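3.2 The half-built carton

Packaging manuals treat a box as having two states, flat and finished. Anyone who has put one together knows a third, in which the panels have left the first and show no interest in the second. Surdu and Ferrand call this the sulking stage, and we keep their term for want of a ruder one.
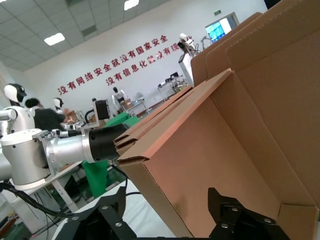 We took the Mevmont pattern as our reference: 200 blanks, each scored for folds of 90 degrees. Corrugated board remembers being flat and would like to go back, so a fold made to 90 degrees seldom stays there. Upper flaps are the worst offenders - they have nothing to lean on until the very end.

Figure 4. Brown corrugated cartons during assembly: a large carton with its upper flaps open, and a partly folded one standing on a white tabletop.

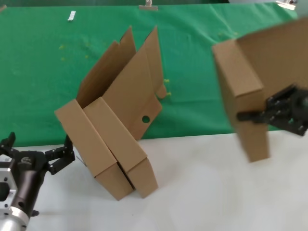
Creasing each score twice before raising the walls helped with 166 of the blanks. The rest sulked regardless, and were scored again by hand (Section 3.3).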